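Bamboo board keeps drying out and feels rough - what should I put on it?
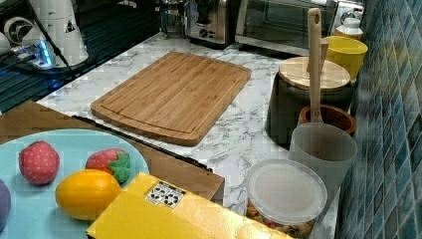
2 min read

Posted in: Home & Kitchen > Countertops and Boards

My bamboo cutting board has the groove around the edge and lives on the counter all the time, next to the canister and whatever else ends up there. The surface has started to feel rough, mostly along the groove. I rinse it after every use and lay it flat again. Is it worth oiling bamboo, or is that only for maple and walnut? I don't want anything that will leave a greasy mark on the marble pattern.
- Nayeli Montes

2 answers

Hauke Kasten
Yes, oil it. Use food-grade mineral oil, and a 200 ml bottle will last a long time. Wash the board, stand it on its edge overnight, then wipe on a thin coat with a paper towel. Leave it 4 hours and wipe off whatever is left. Do the bottom too or it can warp. For the rough part, go over it lightly with fine sandpaper before you oil, and fold the paper to get into the groove.
Stop laying it flat while it's damp - water sits under it and the bottom stays wet. Put it on an old towel while the oil soaks in and your counter will be fine. Two coats the first time, then one whenever it looks pale.

Pimow
I used olive oil on mine and it smelled bad after a month. Don't do that. I have a Dirkarine board now and just wipe it.

Was this helpful? Yes (2) No

We use cookies to remember your settings. Accept | Manage

Contact | © Okeke Home Help | Back to top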